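雇前核查通讯:推荐信核实,该问谁,该问什么

本期谈推荐信与前雇主核实。许多用人单位在录用流程里都留了这一步,可真正做起来常常是走过场:候选人给两个电话,人事打过去,对方说“他人不错,工作认真”,表格上打个勾,档案就归了。

Viremeck 的人事部门在五月整理了过去积下的录用档案,共 123 份。他们想看的问题很简单:档案里写着“已核实前雇主”的,究竟核实到了什么程度。结果有 52 份只记录了候选人自己提供的联系人,没有任何一处写明这位联系人的职务是怎样确认的。另有 5 份,联系人的电话与候选人紧急联系人一栏里的电话相同。其中 2 份后来查明,所谓的“前主管”是候选人的亲属。

负责这次整理的 Přemysl Malý 说,这些档案当时都有人签字,签字的人也确实打过电话。问题出在电话打给谁这件事上。候选人写什么号码,就拨什么号码,整个核实的基础由被核实的人提供。

他们随后改了做法,下面几条可供同行参考。

先查公司,再查人。候选人填写的前雇主名称,先在工商登记信息里确认存续状态、注册地址和经营范围,然后从公司的公开渠道取得总机或人事部门的联系方式,经总机转接到候选人所说的主管。如果总机表示查无此人,要记录通话时间和接听人的说法,暂时不下结论。主管离职、部门合并、公司改名,都会造成这种情况。

公司已经注销的,请候选人提供其他材料,例如劳动合同、社保缴费记录、个人所得税记录或离职证明。这几样材料的时间要能互相对上。Zanstead 的一位招聘主管提到,他们遇到过离职证明上的日期早于合同签订日期的情况,最后查明是原单位打印时写错了年份,补开一份就解决了。材料有出入时,先给候选人解释的机会,并把解释和后续的补充材料一并存档。

提问要具体。“您觉得他怎么样”得不到有用的回答。可以问任职起止月份、最后的岗位名称、直接汇报对象、所在团队的人数、离职是哪一方提出的。这些问题的答案可以与简历逐项比对。涉及金钱、药品、儿童或老人照护的岗位,还应当问候选人在原岗位上是否独立承担过相应职责,有没有人在旁监督。
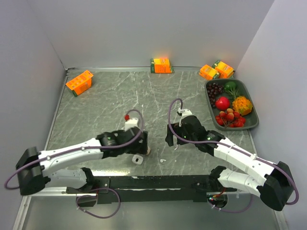
前雇主只肯确认任职时间,其他一概不谈,这种核实还算有效吗?

算有效,但范围仅限于任职时间。记录里应当写明对方确认了哪几项、拒绝回答哪几项,不要把“对方未作负面评价”写成“评价良好”。不少公司的内部规定只允许人事部门确认起止日期和岗位名称,拒绝多谈与候选人的表现没有关系。如果岗位需要更多了解,可以请候选人另外提供一位曾经共事的上级,并按同样的办法先确认这个人的身份。

关于授权。联系前雇主之前,应取得候选人的书面同意,同意书上写清楚联系哪些单位、询问哪些事项、结果保存多久。候选人仍在职的,现雇主一般放到发出录用意向之后再联系,联系的时间由双方商定。Zelenák 的做法是在同意书里为现雇主单列一栏,由候选人填写可以联系的最早月份,空着就视为不同意联系。这一栏加上以后,因为提前联系现雇主而引起的投诉就没有再出现过。

同意书之外的问题不要问。婚姻状况、生育计划、病史、宗教信仰,即使对方在电话里主动提起,也不要写进记录。接电话的人有时谈兴很高,会讲到与岗位无关的私事,此时把话题转回问题清单就可以。

关于资格证书。推荐信不能代替证书查验。护理、会计、电工、特种设备操作等岗位,证书要到发证机构的查询系统里核对编号、姓名和有效期,并留存查询结果。复印件上的印章清晰与否说明不了什么。有效期将在试用期内届满的,要在录用通知里写明续期的要求和最后期限,并指定一个人到时候跟进。

关于外包。把核查交给第三方公司的单位,应当要求对方在报告里注明每一项信息的来源。Nuronum 去年更换了供应商,原因是旧供应商的报告里只有“属实”和“不属实”两种结论,人事部门想知道电话打给了谁,供应商答不上来。新合同里加了一条:每次通话须附上号码来源、接听人职务和通话时长。费用比原来高,报告也来得慢一些,他们把入职日期相应往后排了几天。

合同里还应写明数据的保管和销毁。核查公司手里有候选人的身份证件号码、学历和工作经历,合作终止以后这些材料如何处理,最好在签约时就谈妥。

记录的格式不必复杂。一页纸,写明核实日期、核实人、联系方式的来源、对方姓名与职务、逐项问答、存在出入的地方和处理意见,足够了。电话里没有问到的项目留空,不要事后凭印象补填。核实人与最终批准录用的人应当是两个人,小单位人手不够的,可以请其他部门的负责人复核签字。

已经入职的员工需不需要补查,各家看法不一。Viremeck 的决定是只补查接触资金和客户住址信息的岗位,补查之前向员工书面说明原因和范围,并重新取得同意。在那 52 份档案里,属于这类岗位的已经开始补查,其余的在档案上加注“联系人身份未经独立确认”,内部转岗时再处理。

需要问题清单和同意书样本的读者,可以回复本邮件索取,来信请注明单位名称和岗位类别。下期谈学历核实,重点是境外学历和已经合并的院校。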